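The Box in the Hall Closet

24 Nov 2021

My aunt Yvette Fehr mailed me a box of my own school papers in September, and I have been avoiding it in the hall closet ever since. It weighs 30 pounds. I know this because the shipping label says so, and because I signed for it in socks on a wet porch and then had to get it up the stairs.

The plan was to scan everything and throw the paper away. I told people about the plan. Telling people is the part of a project I'm best at.

Last weekend I finally cut the tape. On top was a spelling test from second grade on which I scored 91 and still got a note home about my attitude. Under that, a report on Portugal with no information about Portugal past the first paragraph. After the first paragraph it becomes a report on sardines. My teacher had written "Interesting!" in the margin, in the handwriting of a woman with a whole class's worth of countries left to grade.

Then the letters. I'd forgotten that for two years I had a pen pal, Maëlle Thibodeau, assigned to me by a program run through the school. I have her side only, of course. She has mine, or more likely a landfill does. Her letters are wonderful. She was nine and already tired of me. "You asked me this last time," she writes, about whether she had a horse. Three letters later: "Still no horse."

I read all of them on the closet floor with the door half shut so the light would stay on, which is how that light works, and I don't want to hear about electricians.
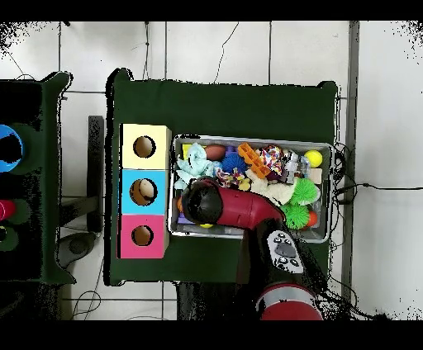

What bothers me about the scanning plan is that I can't work out who it's for. I bought a scanner called a Stuvik two years ago on the advice of Brayden Caron, who digitized his whole life over one winter and got it down to a drive the size of a stick of gum. I asked him how often he looks at it. He said it was very well organized.

And he's right, it is. He has folders by year, and inside the years he has folders by person. I asked him to find me something funny from 1994 and he had it up in under a minute: a permission slip for a trip to a dairy. We looked at it. Then he closed the laptop and we had lunch.

The paper version of that would've taken all afternoon, and we'd have found the slip by accident while looking for something else, and it would've been stuck to a valentine. I'm aware this is an argument for being bad at filing. I've been making it for years, mostly to my husband Hendrik, who keeps the tax returns in a cabinet with a key and will not tell me which drawer has the passports until the morning of the flight.

Hendrik's position on the box is that it should leave. He's very gentle about it. He said, "You could keep the best five things," and I said fine, and spent Sunday picking the best 5 things, and by dinner I had roughly 80 of them in a pile on the bed and we ate late.

The Portugal report made it. So did the spelling test, for the attitude. All the Maëlle letters count as one thing, which I decided on my own and didn't put to a vote. There's also a drawing of what I believe to be our old dog, or a couch. Yvette says it's the couch. She says the dog was never that long.

I called her to thank her for the box, finally, a couple of months late. She asked if I'd found the recorder. I had not found the recorder. She said she must have put it in the other box, then.

So there's another box. She's mailing it Monday.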